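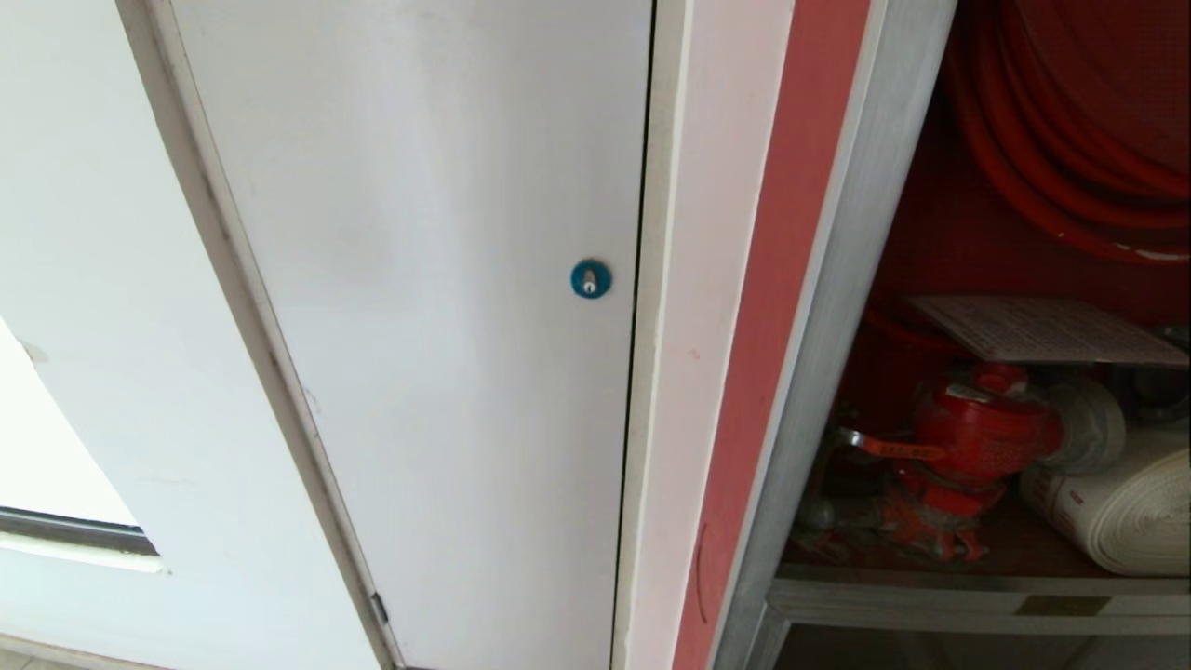
Weiße Schranktür neben dem Hydrantenschrank: Flecken entfernen und schwergängiges Schloss

Guten Abend zusammen, ich habe seit November die Aufsicht über ein kleines Gebäude in Nelldale übernommen und arbeite mich jetzt durch die Liste mit den liegengebliebenen Sachen. Es geht mir um eine hohe weiße Tür mit einem runden blauen Schloss, direkt neben dem roten Fach mit dem Feuerwehrschlauch. Sie ist fleckig und hat leichte Schrammen, und der Schlüssel lässt sich nur mit Mühe drehen.

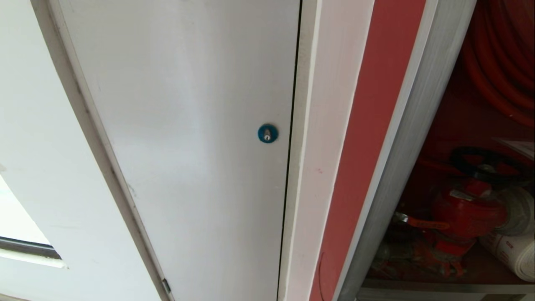 Pravesh Van Wyk

Ich versuche, es der Reihe nach zu beschreiben, und bitte um Verzeihung, wenn ein Fachwort nicht ganz richtig ist.

Die Flecken: Es sind graue Schatten und ein paar kleine dunkle Punkte, verteilt über die Fläche. Auf dem weißen Streifen zwischen Tür und rotem Teil ist auch eine Stelle, die leicht rosa aussieht. Ich weiß nicht, ob das abgeriebene rote Farbe ist oder etwas anderes. Mit einem feuchten Tuch habe ich eine Ecke unten probiert, das Grau wurde ein wenig heller, aber es ist nicht verschwunden. Mein Vorgänger hat mir eine Flasche Hiltard hinterlassen, das ist wohl ein Küchenreiniger. Auf dem Etikett steht nichts über lackiertes Metall. Darf ich ihn nehmen?

Das Schloss: Den Schlüssel habe ich, er trägt die Nummer 71. Er geht ohne Widerstand hinein, aber beim Drehen muss ich die Tür gleichzeitig mit der anderen Hand gegen den Rahmen drücken. Sonst bewegt sich nichts. Ich möchte ihn nicht abbrechen. Ist das eine Sache für Öl, oder muss man das ganze Schloss tauschen?

Und noch eine dritte Frage, die mir beim Schreiben eingefallen ist: Muss ich beim Putzen an dem roten Fach daneben etwas beachten? Dort sind das Ventil mit dem schwarzen Handrad und die Schläuche, und ich will nichts berühren, was ich nicht berühren darf. Die Wartung macht bei uns die Firma Voltuteo, aber der nächste Termin ist erst im Frühjahr.

Vielen Dank im Voraus!

Kellerlicht

WD-40 rein und gut. Für die Flecken Schmutzradierer. Hatte ich bei meinem Spind auch so gemacht.

Ogundipe

Ich habe mehrere Jahre in der Gebäudepflege gearbeitet und antworte etwas ausführlicher, auch wenn Deutsch nicht meine erste Sprache ist.

Zuerst zum Schmutzradierer, weil der Rat gerade gegeben wurde: Bitte vorsichtig. Er ist ein sehr feines Schleifmittel. Auf einem matten Lack sieht man nachher eine glänzende Stelle, und auf einem glänzenden Lack sieht man eine matte. Wenn das Licht seitlich aus einem Fenster kommt, sieht man es noch mehr. Für einen einzelnen schwarzen Strich würde ich ihn mit sehr wenig Druck benutzen, für die ganze Tür nicht.

Ich würde so vorgehen. Nehmen Sie einen Eimer mit handwarmem Wasser und einen kleinen Schuss neutrales Spülmittel, dazu zwei weiche Tücher, eines nass und eines trocken. Die Tür von unten nach oben waschen, damit das schmutzige Wasser keine Läufer auf der trockenen Fläche macht, und danach von oben nach unten mit klarem Wasser nachwischen. Am Ende gleich trocknen. Um das Schloss herum nur mit einem gut ausgewrungenen Tuch arbeiten – Seifenwasser soll nicht in das Schlüsselloch laufen. Das Gleiche gilt für den Spalt zwischen Tür und Rahmen.

Den Reiniger von Ihrem Vorgänger kenne ich nicht. Viele Küchenreiniger sind ziemlich alkalisch und können einen älteren Lack stumpf machen. Wenn Sie ihn trotzdem versuchen möchten, dann an einer Stelle ganz unten, eine Minute warten, abwischen und am nächsten Tag bei Licht ansehen.

Die rosa Stelle kann man leicht prüfen. Reiben Sie mit einem weißen feuchten Tuch darüber. Wird das Tuch rosa, dann ist es loser Abrieb und geht wahrscheinlich mit Spülmittel weg. Bleibt das Tuch weiß, dann sitzt die Farbe fest oder ist sogar unter dem weißen Anstrich, und dann hilft nur überstreichen. Schrammen gehen vom Waschen natürlich auch nicht weg. Dafür gibt es Lackstifte, aber ein falsches Weiß fällt mehr auf als der Kratzer selbst.

Jetzt zum Schloss. Sie schreiben, dass der Schlüssel leicht hineingeht und dass es mit Druck auf die Tür funktioniert. Dann liegt es nach meiner Erfahrung eher nicht am Zylinder. Die Zunge hinter der Tür klemmt am Rahmen, und wenn Sie drücken, wird sie frei. Öffnen Sie die Tür und drehen Sie den Schlüssel ein paarmal in der offenen Stellung. Geht es jetzt leicht, dann ist das Schloss in Ordnung, und Sie müssen schauen, ob die Tür etwas hängt (Scharnierschrauben!) oder ob die Zunge verbogen ist. Geht es auch offen schwer, dann ein wenig Graphitpulver oder ein Pflegespray für Schließzylinder. Gewöhnliches Öl sammelt mit der Zeit Staub.

Zu dem roten Fach: Das äußere Blech können Sie mit demselben Wasser abwischen. Handrad und Hebel nicht bewegen, Schläuche nicht herausnehmen und auch nicht neu wickeln, und kein nasses Tuch auf den Schlauch legen. Den Eimer bitte nicht davor stehen lassen, wenn Sie Pause machen. Wenn Ihnen etwas komisch vorkommt, zum Beispiel Tropfen am Ventil, dann warten Sie nicht bis zum Frühjahr und rufen Sie die Wartungsfirma an.

Pravesh Van Wyk

Herzlichen Dank, das war sehr hilfreich. Ich habe gestern den Versuch mit der offenen Tür gemacht, und der Schlüssel dreht sich dann ganz leicht. Also ist es die Zunge. Am unteren Scharnier war eine Schraube locker, nach dem Festziehen ist es schon besser, aber noch nicht perfekt. Das Tuch an der rosa Stelle blieb weiß.

Schraubenmaria

Falls es doch am Schloss liegt: So ein einfaches Hebelschloss kostet nicht die Welt. Ich habe für eines mit zwei Schlüsseln fast 40 Euro bezahlt und mich nachher geärgert, weil es das im Fachhandel billiger gab. Vor dem Kaufen das alte ausbauen und den Durchmesser und die Länge der Zunge messen. Und fragen, ob andere Türen im Haus mit der gleichen Nummer schließen, sonst haben Sie danach einen Schlüssel mehr am Bund.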